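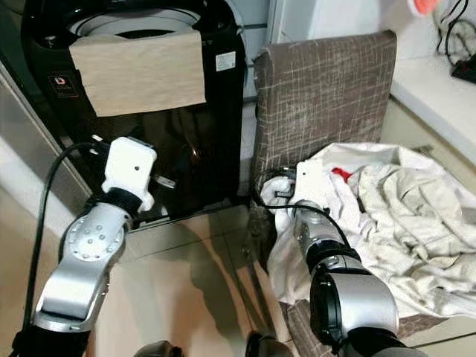

4.2 What the evacuation records can and cannot show

The claim most often repeated about the removal of children from the residential homes in Endale is that all of them were accounted for. It appears in the first press statement, in the ministry's later summary, and in most of the news coverage that we collected. We do not think the records support it, and in this section we set out why.

The figure behind the claim is 1576. It was given to reporters at the railroad station in Pladport on the Thursday evening of the first transfer, and it has been copied since with very little change in wording. We could not find a list of names that adds up to it. The ministry told us that the number came from the directors of the homes, who were asked by phone how many children they had in their care. Hlongwane, who worked through the same material for an earlier report on the Starkden transit center, reached a similar view and called the figure "a statement of who was enrolled." We would go a little further. Enrollment in a residential home in Endale had a direct effect on its budget, and children who spent most of the month with relatives stayed on the books. A director answering the phone under shelling may well have read out the last number sent to the finance office.

The second source is the passenger sheets kept by bus crews. These are better in some ways. They were filled in by people who could see the children in the seats, and many have a time of departure. They are also patchy. Some sheets list first names only. Others give a family name and a count, which may mean siblings or may mean a mother traveling with her own children who boarded because there was room. On a few routes the same sheet seems to have been used for the trip out and the trip on to the border, with one set of names written over another. We tried reading these as two lists and as one, and the results were far enough apart that we decided to leave the sheets out of our main estimate.

The third source is Flullus, the registration system used at the receiving end. It is the one that officials now point to when asked about gaps, and it deserves the closest look. Flullus was set up for adult asylum applicants. It asks for a document number, and it will not save an entry without one. Staff at the reception sites dealt with this as people do. They typed in the number of the escort's passport, or the file number of the home, or a row of zeros. A later cleaning step then merged entries that shared a document number, on the assumption that these were duplicates. How many separate children were merged into one record in this way cannot be worked out from the version of the database we were given – the original entries were overwritten.

We were able to match almost 1000 children between the directors' lists, where such lists survive, and the Flullus entries. This is a floor. It tells us that these children left a named home and arrived at a named site. It says nothing bad about the rest, and we want to be careful here, as a gap in paperwork has already been reported in some places as if it were a count of missing children. Most of the unmatched children were probably met by parents or grandparents along the way, sent on by another route, or entered under a different spelling. "Probably" is our own judgment, and the interviews we have lean that way, but interviews are easier to get with families whose stories ended well.

The 14 reception sites also differed in what they took to be an arrival. At some, a child was registered on stepping off the bus. At others, registration waited until a doctor had seen the child or a bed had been assigned, and by then a number of groups had moved on. Starkden did both at different points, depending on the shift. One former shift leader there told us that the morning team "wrote down everyone" and the night team "wrote down everyone who stayed." We have no way to test this remark, although the timing of the Starkden entries fits it fairly well.

It may be objected that none of this matters much if the children are safe. We heard this more than once from officials, and from two of the escorts, who were understandably tired of being asked. We are not persuaded. Guardianship in Endale rests with the director of the home until a court decides otherwise. A child who appears on no list has, on paper, a guardian who does not know where the child is and a host country that does not know the child has a guardian. Several of the school placement disputes described in Section 3 began in just this way. So did the case of the sisters placed in separate districts in August, whose files carried different home numbers and were therefore never opened side by side.

We are also doubtful about the remedy now being proposed, a single shared register run from Pladport. The proposal assumes that the trouble lay in having too many systems. Our reading is that each system failed for its own reasons, and a shared register would take in the directors' phone figures, the overwritten sheets and the merged entries along with everything else. The plan we were shown has no step for going back to the children and their carers and asking. That would be slow, and some families would refuse, perhaps wisely – a number of them left without permission from the home and fear being ordered to return. It is still the only method we can see that would turn up children whom no list contains.

For the rest of this paper we use the matched group only. Readers should keep in mind that it favors the larger homes, which had a clerk, and the earlier departures, which had time to print a list. Findings on contact with siblings and on changes of placement should be read as applying to that group and not to the evacuation as a whole.

Figure 2. Two robotic arms with white grippers, the right one on a crumpled white cloth.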